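Gripper says closed, fingers say otherwise
Forum > Grippers and end effectors > Faults

brasstacks_sal
Posted Tuesday, 9:14 pm

Hand-held gripper, dark green fingers, brass bushings at the pivots. The current job is standing a gold token on its edge in a clear tray, which is a fine way for an adult to spend August.

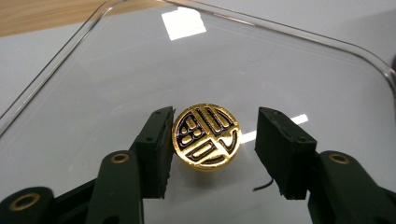

The fault is that the software reports "closed on object" while one finger still has daylight next to it. Out of 82 picks last night I got the false close on 7. I then lift, with great confidence, and the token stays in the tray. Logs look perfect. According to the logs I am very good at this.

Zeroed it twice. Swapped the cable. Controller is the Genon board, stock firmware. Ideas?

Salamatu Ankrah

pivot_and_pray
Your bushings are loose. One arm takes up the slack before the other, that finger arrives first and leans on the part, current goes up, board declares victory. Had the same thing on my Jonen build. Pull the pins and check for wobble.

okafor_bench
Disagree. If it was slop you'd get it on nearly every pick and she's getting it on a few. I'd look at the close threshold. The Genon default is set for people picking up bricks. Raise it and make it hold for a moment before it reports.

pivot_and_pray
Slop isn't polite enough to show up every time. It depends which way you're holding the thing. It's a hand tool, she's tilting it.

okafor_bench
And raising the threshold on a worn pivot is how you get a snapped finger, yes, I know, before you type it.

pivot_and_pray
I had already typed it.

gantry_goose
Is there a wire anywhere near the right finger? I had one creep into the linkage and the motor stalled on it beautifully. Same symptom. It gripped its own wire and was thrilled.

brasstacks_sal
There is a thin black one poking out under the right finger, now that you mention it. I have been looking at this gripper for two weeks and had filed that under "scenery."

gantry_goose
Power off before you go poking at it please. Mine closed on my thumb while I was tucking the wire back. It reported "closed on object," so at least that one was accurate.

zamem_lurker
Seconding power off. At Zamembridge we had a rule that the battery goes on the other side of the room. People laughed until the new guy's fingernail.

Also, can the software just compare finger position to the width of the part? A token on edge, gripped by the rim, isn't a mystery. If current is high and the opening is wider than the token, it's lying to you.

okafor_bench
That needs a position reading she can trust, and if the pivots are worn she can't.

pivot_and_pray
So it IS the pivots.

okafor_bench
I said if.

brasstacks_sal
Wednesday-ish update, written past midnight. Battery out, wire tied back along the arm. Left pivot does have some play, which I could feel with a fingernail I still own. Ran a short batch and still got 2 false closes, so the wire wasn't all of it. New bushings ordered from Akolgo. I'm leaving the threshold alone until they're in, sorry okafor.

okafor_bench
Fine. Post the current trace when you do it.

pivot_and_pray
Measure the old bushings before you toss them. I want the number.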